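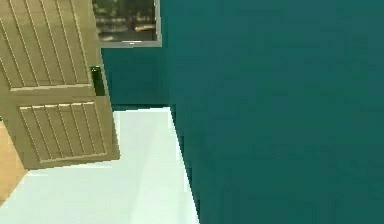
Hondberg Door Pack: a review after a month of collecting demos

I bought the Door Pack in October for one job: I needed examples of doors being opened and walked through, lots of them, so a small policy could learn to do it without bumping its nose on the jamb. I'd been building my own doors in simulation before that. They were flat gray slabs with a stick for a handle, and my policy got very good at flat gray slabs and hopeless at everything else.

What you get

The pack has 16 door models and 10 room shells, and any door drops into any shell. You drive the whole thing with a gamepad or a keyboard, hit record, do your run, hit record again, and it saves the camera view plus every command you sent. Setup took me one evening, most of it spent updating my graphics driver (my own fault, I'd been putting it off since spring).

How it looks

Better than I expected for the price! The cream paneled door in the teal room is the one I've used most. The grooves run up and down both panels, the molding throws little shadows, and the dark green handle with its black plate stands out nicely against all that beige. I also like that there's a window on the back wall with trees behind it, because my old rooms were sealed boxes and the policy had never met daylight.

It isn't all lovely. The floor in that room is so pale it's nearly white, and right under the door it gets brighter still. Where the near wall meets it you get a jagged, stair-steppy edge. The walls are a bit mottled too. I turned the render size up for a few runs and decided the extra disk space wasn't worth it to me – your learner may be pickier than mine.

Recording runs

My first session was 40 runs, and I threw out 39 of them. I kept swinging the door open and then stopping to admire it before moving, so the policy would have learned to loiter. After that I made myself a rule to keep moving once the door was clear, and the keepers started piling up.

The gamepad control is smooth and the door has a believable weight to it. Keyboard is another story. Turning comes in little steps, and you can see them in the saved data as a sort of sawtooth. If you only have a keyboard, the smoothing option helps, but it adds a lag I never got used to.

I do love the redo button. Botch a run and one press puts you back at the start with the same door, same room, same light. Hold it down instead and it shuffles all three. I shuffle every few runs now, and I start from a different spot each time, sometimes square to the door and sometimes way off to one side with a wall filling half the view. Those awkward starts have been the most useful examples I've got. My early runs all began from the same comfy place, and the policy fell apart the moment I nudged it sideways.

Things that bug me

Labels. Every run is saved as success unless you change it by hand, and the menu for that is two screens deep. I've got at least one wall crash in there filed as a triumph, and I still haven't found it.

The export to Soriano format works fine. The Hullent one drops the door angle, so I ended up writing a short script to put it back.

There are no sliding doors either, and only one double door, with handles so close together that my cursor kept grabbing the wrong one.

Compared with Endmont

I tried the Endmont trial before buying. It has prettier light and far more rooms, but loading a new one took long enough that I'd wander off to the kitchen, and I recorded about half as much in an evening. For sheer number of examples I'd take Hondberg. If you mostly want nice videos for a talk, go with Endmont.

Would I buy it again?

Yep, at the sale price for sure, and probably at full price if they fix the labels. Get a gamepad first, though, and check your export before you record a whole weekend's worth.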